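Night shift at Clolik, and the phones don't stop

She has run the parts desk at Clolik for 10 years and talks like somebody who's about to be called away. Which she is, twice, before the coffee is poured.

"People think it's shelves. It's phone calls," she says. Most come after 9 p.m., when a line is down somewhere and a foreman wants to know where his order is.

The desk handled 634 orders in June. Five people, one of them part time. Skumard, the old supplier, closed its counter last winter and a lot of those customers came over in the same month. "We werent ready. I slept badly till spring."

She still keeps a paper log next to the computer. Dates, names, who got promised what. "Software went down once – once! – and the paper saved us."

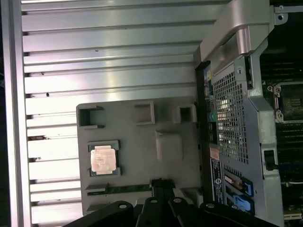 What comes next

A move, maybe. The Plillard building has more room and a proper break room, but the rent is 2000 a month more and she isn't sold. "I'd take a second night person first."

And her own plans? She laughs. Daytime hours, eventualy. A garden. Then the phone goes again and she's already reaching for the log.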